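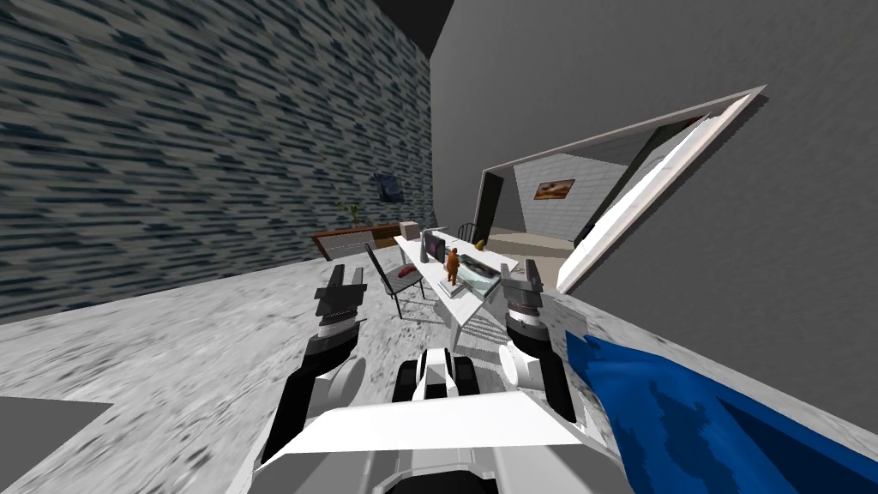 Skundness has opened its robot teaching rooms to anyone with a web browser, and people in Nikstead have been quick to take up the offer. The project, run from a small office above the Rallis building, lets a person at home steer a simulated two-armed robot through everyday chores, one move at a time. The rooms are simple but nicely furnished. One has a long white desk with a black monitor, a little orange figurine and a clear glass tray on it, a chair with a red cushion pulled up in front, and a door leading to a room next door. The person steering looks out over the robot's white body, with both arms reaching forward, and guides each gripper with a pair of hand controllers or, more slowly, with the arrow keys.

Every session is saved from start to finish, including the fumbles. The recordings go into training for Tunon, the group's control software, which learns to copy what people did. Since the rooms opened in November, 80 people have signed up and 407 sessions have been saved. The team had hoped for 300 by now.

"I love watching how differently people go at the same job," said Zoi Christodoulou, who leads the project. "One person swings the arm straight over. The next one creeps in from the side, stops, has a think, and then goes. We want all of that in there!" 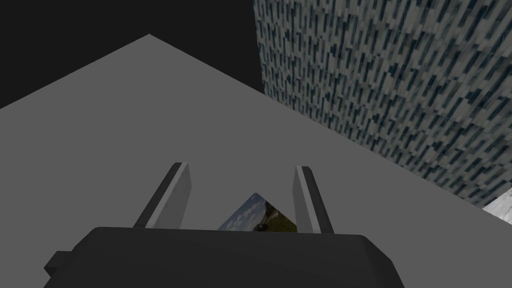 Small, flat things are the toughest part of the course, and also the part people keep coming back to. Steering a gripper across a room takes a few minutes to learn, but lining up two fingers takes real patience. The gripper view helps a lot. In the card exercise, it puts the two gray fingers right in front of you, with a tilted card showing sky and clouds in the gap between them and the dark body of the gripper below. From so close up, a tiny nudge of the controller feels huge — and getting it right is a real thrill.

New users start with a 15 minute practice run, which isn't recorded, and can then pick any chore on the list. Sessions are free, and no experience with robots or games is needed. Skundness plans to add a kitchen next, with drawers that open and a sink, and Christodoulou is taking suggestions for chores to go in it.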